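食品包装与保质期：第六讲讲义

课程：日常食品学导论
本讲主题：即食食品的包装，以及“还能不能吃”这个问题
授课：Chutima Ratanaporn
讲义整理：Rattana Phromma

一、先说清楚这一讲讲什么

上一讲我们讲杀菌，讲到一半有同学问：既然杀了菌，为什么还要包装？这个问题问得很好，好到我当场没有时间回答，只好把它变成今天整整一讲。

即食食品指的是买来打开就能吃、吃之前不再加热的东西。饭团、沙拉、三明治、切好的水果都算。它们的共同麻烦在于，从做好的那一刻起就没有第二次补救的机会。炖肉放了半天，你还可以再煮开一回（效果如何是另一回事，见第七讲）；一盒切好的哈密瓜，你总不会拿去煮。

所以即食食品的寿命，主要由四件事决定：原料进来时带了多少微生物，加工时又添了多少，之后的温度，以及包装。前两件事上一讲讲过，没来的同学请找来的同学借笔记，并且自己判断那位同学是不是醒着的。

二、包装到底在防什么

学生交上来的作业里，十份有八份写“包装是为了卫生”。这句话没有错，只是说了等于没说。我们把它拆开。

第一是防手。这是最朴素的功能，也是最容易被低估的。一件没有包装的面包摆在柜台上，会有人捏一捏看新不新鲜，然后买走旁边那一件。

第二是防水分移动。水分会从湿的地方跑到干的地方，这件事不需要谁批准。食物内部的水会往空气里跑，于是表面变干发硬；夹馅里的水会往面包里跑，于是面包变成一种介于海绵和浆糊之间的物质。外面那层薄膜管得了前一种，管不了后一种。请把这句话画线，考试会考，而且每年都有人在这里把两种混为一谈。

第三是控制气体。氧气让油脂氧化，让切开的苹果变褐，也让好氧菌过得很舒服。把氧气赶走，换成氮气和二氧化碳，这叫气调包装，后面第四节细讲。

第四是承载信息。标签要有地方贴。食品史上许多争执最后都归结为标签贴在了哪里、字有多小。

三、水分活度，以及夹馅面包的难处

水分活度（记作 aw）说的是食品里的水有多“自由”，数值在零到一之间，纯水为一。多数细菌要在 0.91 以上才长得起来，霉菌要求低一些，0.80 左右的环境也能住下，有些耐干的品种还能再往下走。鲜肉、生菜和黄瓜都在 0.97 以上，面包芯大致在 0.94 到 0.96，饼干在 0.3 上下，所以饼干可以在抽屉里活过一个学期，生菜不行。

夹馅食品的难处在于，它把水分活度不同的东西叠在一起，然后要求它们相安无事。水分活度高的一方会向低的一方送水，一直送到两边相等为止。生菜叶送完水就蔫了，面包收到水就塌了，双方都没有得到好处。这是一种很公平的结局。

工业上常用的办法是加一道屏障。黄油、蛋黄酱、奶油奶酪，涂在面包内侧，油脂层能把水挡一阵子。家里做的时候常有人嫌油腻，把这一层省掉，然后在中午抱怨面包湿了。另外的办法有：番茄切好后撒一点盐，静置片刻，吸去渗出的汁；蔬菜洗完务必甩干；番茄尽量夹在中间，让它挨着奶酪或肉片，别直接贴着面包。

还有一个与水分看似有关、实则不大相干的现象：淀粉回生。面包在冷藏温度下变硬，主要原因是淀粉分子重新排列，水并没有跑掉多少。冷藏室恰好是回生最快的温度区间，比室温和冷冻都快。也就是说，为了安全，夹馅面包要放冷藏；为了口感，面包最不该放冷藏。这个矛盾至今没有漂亮的解法，各家的配方师都在用乳化剂、油脂和糖跟它讨价还价。
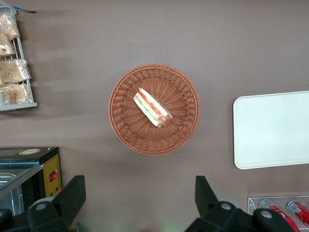
回生是部分可逆的，加热到六十度以上，淀粉重新吸水变软，隔夜面包烤一下又能吃，就是这个道理。可惜它的可逆是有时效的，凉下来会再硬一次，而且比上一次更不讲情面。请不要在作业里写“反复加热可以使面包永葆柔软”。去年有人写了，还举了自己宿舍的微波炉作为证据。

四、几种常见的包装方式

（一）普通薄膜裹包。便宜、快、透明。透明很重要，因为顾客要看见馅料。切面朝外摆放是一门学问，许多产品的馅料集中在切口附近，往里走两口便进入广阔的面包地带。这不属于食品安全问题，属于人生问题，本课不展开。薄膜常用聚乙烯或聚丙烯，前者柔软，后者挺括，撕开时比较响。普通裹包不改变内部气体，保质期主要靠低温撑着。

（二）硬盒加封膜。形状稳定，便于堆放，也便于充气。缺点是占地方，空盒子运输基本上是在运空气。

（三）气调包装。抽掉空气，充入配好的混合气。二氧化碳抑菌，氮气填充体积，防止盒子瘪下去。注意三点：其一，二氧化碳会溶进食品里的水和脂肪，充得太多，盒子自己会塌，吃起来还有一丝酸味；其二，去掉氧气并不能抑制所有微生物，有些厌氧菌正等着这一天，所以气调包装必须和低温一起用；其三，生鲜蔬菜切下来以后还在呼吸，密封之后它会自己把氧气用光，因此装蔬菜的膜往往要有一定的透气性。

（四）真空包装。适合火腿、奶酪、熟肉，不适合任何你希望它保持蓬松的东西。课上我会演示给一只面包抽真空，请坐前排的同学做好心理准备。

（五）纸质包装带开窗。看上去环保，手感也好。纸的内侧多半覆了一层膜，窗口也是膜，回收的时候要先分开。至于有多少人会分开，请各位回想一下自己。

五、日期标注：三种说法，不要混

“生产日期”指产品完成的日期。什么叫“完成”，各地规定有细微差别，请以当地法规为准，也请不要用我的讲义跟检查人员辩论。

“保质期”大体上说的是品质：在规定的储存条件下，过了这个时间，厂家不再保证味道和口感，东西未必有害。

“此日期前食用”说的是安全，常用于易腐食品。过了就是过了，闻一闻没有用。李斯特菌在冷藏温度下照样能长，而且不会特意发出气味提醒你。

三种说法都有一个前提，叫“按标示条件储存”。把一盒标着冷藏的沙拉放在书包里背了一下午，盒子上的日期就只剩下文学价值了。

六、案例：Griscombe 的午餐柜

Griscombe 是一家为写字楼配送午餐的小公司，下面的数据由他们提供，供课堂讨论使用。六月里，他们把三明治的裹包薄膜从供应商 Titumo 的老型号换成 Wandale 的新型号，新膜更薄，每卷便宜一些。换膜之后一个月，送出 3000 件，收到投诉 100 件，大部分写的是“面包发湿”。

公司的第一反应是怪薄膜。这个反应很自然，薄膜不会还嘴。他们给供应商写了一封措辞严厉的信，供应商回了一封措辞同样严厉、附件更多的信，证明新膜的透湿率与旧膜相差无几。

后来有人去翻配方记录，才发现同一个月里，厨房停用了内侧涂的奶油奶酪，理由是“顾客反映偏油”。换膜和换配方发生在同一周，由两个不同的部门决定，双方都没有告诉对方。于是水分屏障没有了，番茄的汁直接进了面包，外面那层膜从头到尾是旁观者。

讨论时请考虑：

1. 如果投诉写的是“面包发干发硬”，你会先查什么？
2. 公司有哪些数据是当时应该留而没有留的？提示：投诉单上没有记录顾客是几点吃的。
3. 恢复奶油奶酪之后，投诉减少了，能否据此断定原因就在这里？请注意六月之后天气也变了，配送车的制冷也修过一次。

第三问没有标准答案，但有很多标准的错误答案。

七、温度：最枯燥也最要紧的一节

冷藏即食食品，通常要求在五度以下。五度到六十度之间叫危险温度带，细菌在这里繁殖得最勤快。三十多度时，条件合适的话，有些细菌二十分钟就能翻一倍。各位可以自己算一算从早上八点到中午十二点能翻多少回，算完之后再决定要不要把午饭放在窗台上。

家用冰箱的门架是最暖的位置，偏偏大家都把牛奶放在那里，因为牛奶瓶刚好放得下。下层靠里最冷，适合放肉和即食食品，但生肉要放在即食食品的下面，免得汁水滴下来。冰箱不要塞满，冷气要能走动。把热汤直接端进去也不好，整个隔层的温度都会被它带上来；分成小份、浅盘摊开，凉得快。

实验室用的是 Inthanon 牌的温度记录仪，编号 843 那一台读数偏高，用之前请先放进冰水里校一下，把偏差写在记录纸的右上角。去年有一组没有校，得出冰箱内部温度高于走廊的结论，并在讨论部分提出了三种理论解释。

八、作业

任选一种带包装的即食食品，写一份观察报告，正文不超过 330 字。要求写明：包装类型；标签上的日期用的是哪种说法；储存条件；配料中哪些与水分屏障有关，哪些与延缓回生有关。如果你认为某种配料两者都沾边，请说明理由。

字数上限是认真的。往年有同学交来长篇，前半部分在写自己如何走进便利店，当时下着小雨。文笔不错，我给了他及格。

评分时看三点：概念有没有用对，观察和推测有没有分开写，标签有没有抄错。“我觉得它不新鲜”是推测；“面包边缘按压后不回弹”是观察；“它看起来很难过”两者都不是。

不必把实物带来。重复一遍，不必把实物带来。上学期收上来的那一袋，至今还有人问起讲台抽屉的味道。

九、下一讲预习

下一讲讲再加热与交叉污染。请先读教材中关于芽孢杆菌与隔夜米饭的部分，读完请不要打电话给家里人。预习题有两道：芽孢为什么不怕煮？米饭煮好以后，应该多快放进冰箱？

答疑时间是下午四点以后，在实验室隔壁的小间。敲门请重一些，离心机开着的时候里面听不见。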